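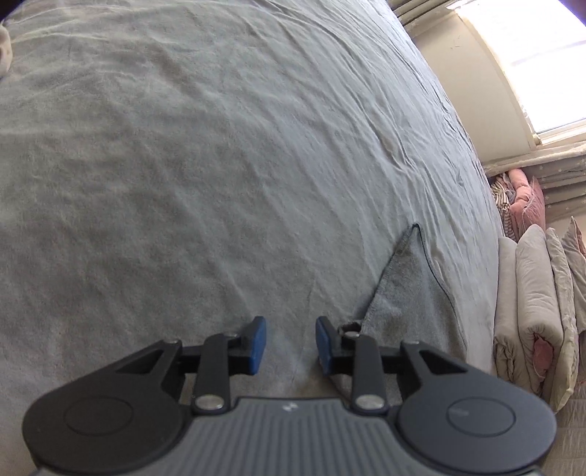 Review: Prastano Hand-Held Gripper, Bredaneck Open Day

Equipment > Reviews > Handling and Gripping

Print this page | E-mail this page

Last updated: January 24, 2018

The Equipment Panel attended the open day at Bredaneck to assess the Prastano hand-held gripper, a tool with which a person carries out a task so that a robot arm may later be taught to repeat it. The demonstration was given by Ruddock, the distributor, and the work chosen was the folding of household clothing on a bed. Visitors were admitted in groups of four and each group was allowed two turns with the tool.

The gripper is supplied in pairs at £1,856, with a carrying case and a spare set of finger pads. It is a substantial object, and members with smaller hands found it tiring before the end of a turn. The trigger is smooth and needs little force. The manual is clear on assembly but says too little about cleaning, a matter of some weight where lint is present.

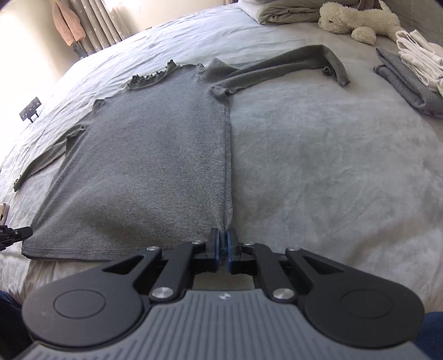

Cloth remains a demanding material for any gripping tool, and the Panel gave it the greater part of the marks. A garment has no fixed shape, and a sheet beneath it is easily taken up along with it. Ruddock's staff advised visitors to begin at the corners, and the grey long-sleeved top shows the method well: one gripper has the lower corner pinched between its blue pads, at the foot of the side seam, while the tip of a second is at the opposite side just above the hem. Visitors who kept to this order made fewer errors than those who began with the sleeves. Thick fleece was handled with confidence. Thin jersey was more often dropped, and the Panel would wish to see a softer pad offered.

Renu Gautam, who led the session, stated that a narrower fingertip is to be shown at Cestow in May. The Panel has asked for a pair on loan.

Rating: 3 out of 5 for comfort, 4 out of 5 for handling of cloth. Suitable for teaching departments with a member of staff available to supervise. Departments wishing to borrow the Panel's notes should apply in writing to the equipment office.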